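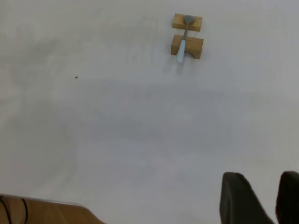 4. Results: How Long a Comic Will Wait

4.1 The pause after the punchline

We begin with the pause, as that was what we set out to measure before the heckling data took over the project. Across the 216 sets we recorded at open-mic nights, the usual gap between the end of a punchline and the comic's next word was a little over a second when the joke got a laugh. When it did not get a laugh, the gap was longer. This surprised us. MacBrayne's account of stage timing, on which we had leaned rather heavily in Section 2, says that a comic who hears silence will hurry on to the next joke. Ours stood there and waited for it to arrive late, like a bus.

The longest wait came from a performer at the Sillo who had told a joke about parking meters. It lasted 10 seconds, which is a very long time to look at people who are looking back. Both coders timed it separately and agreed to the tenth of a second. They also agreed that they never wanted to hear it again.

New performers and old hands waited differently. Comics in their first year tended to fill the gap with a noise (coded as "anyway" in Table 3, though it was often less of a word than that). Comics with more than five years on stage were likelier to take a drink, move the microphone stand, or stare at one person in the second row. We had no code for the staring and had to add one in February, when half of the recordings were already done. Those sets were then coded again, at some cost to morale.
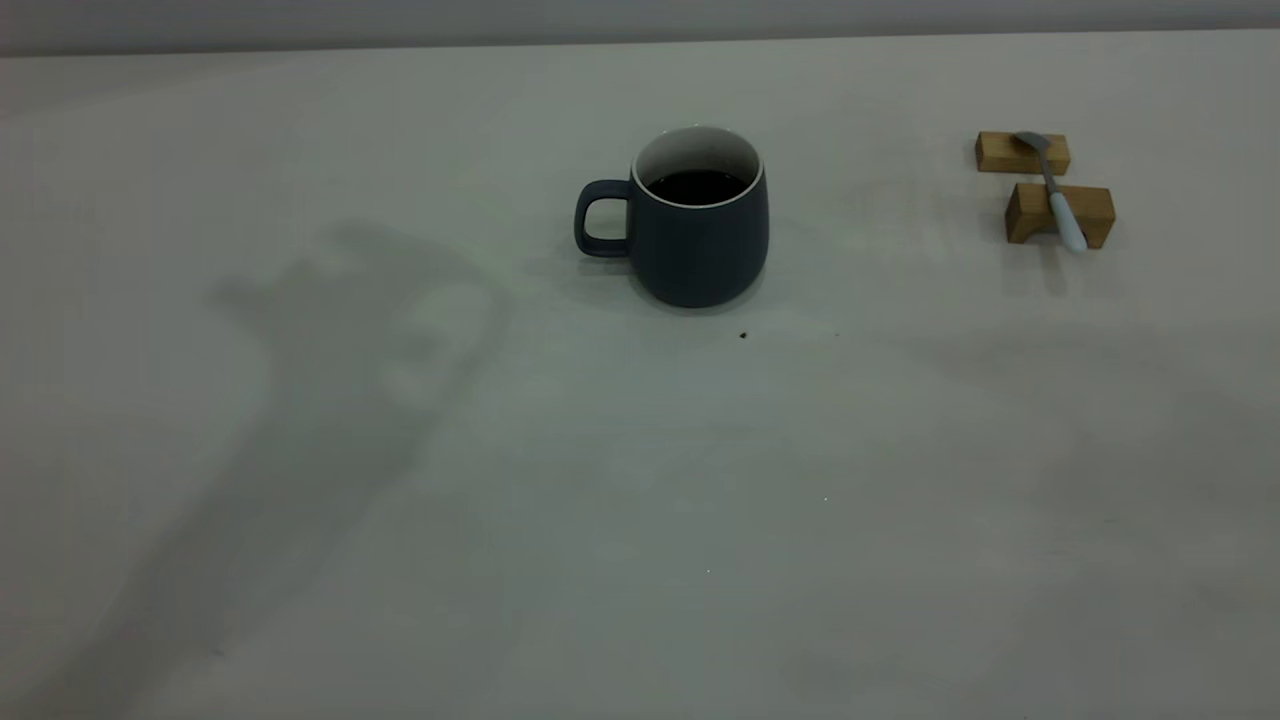
Of the sets with at least one wait longer than three seconds, most also had what we call a rescue line: a remark about the joke having failed. Rescue lines did well. They got laughs more often than the jokes they were rescuing, and in a handful of sets they were plainly the best material of the night. Two comics at the Marar seem to have noticed this and built whole sets on jokes that could not possibly work. We have left them in the sample, with misgivings, under the heading "deliberate."

4.2 Does the room matter?

Room size matters less than every comic we interviewed said it did. The Marar holds 355 people and the Munro, on a generous reading of the fire rules, holds 200. Pauses in the two rooms were nearly the same length once we allowed for how full they were. What did make a difference was the bar. In rooms where drinks were served during the sets, waits were shorter, possibly for the simple reason that there was always some noise to mistake for approval.

Time of night mattered as well. Sets that began before 9 p.m. had shorter pauses than those that began later, and the last slot of the evening had the longest of all. We are wary of making much of this. The last slot is also where most hosts put their friends.

Figure 2. Mug on a tabletop.

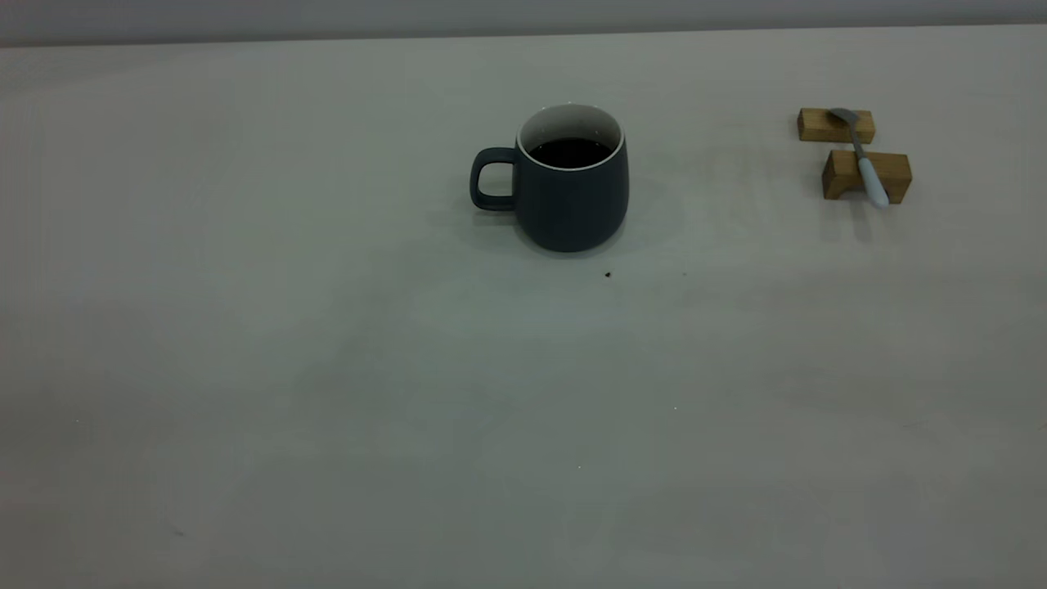

p. 47

4.3 A note on laughter we could not count

Some laughter fell outside the scheme. Laughs from other comics waiting at the back were dropped wherever we could pick them out, as they tended to come at the wrong places and for the wrong reasons. Laughs from the performer were kept but marked. One set had no other kind.
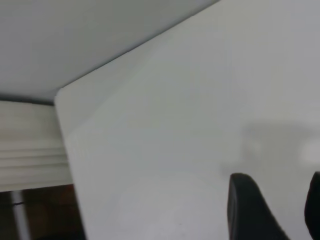
The Zurkix software, which we used to find laughs in the sound files before the coders heard them, had troubles of its own. It scored a coughing fit as the third-best joke in the whole sample. It also missed a low, steady chuckle that ran through nearly all of one late set at the Munro -- the coders heard it at once -- and filed it as air conditioning. All scores reported in Table 4 are therefore the coders' own, and the software's are given in the appendix for readers who would like to compare.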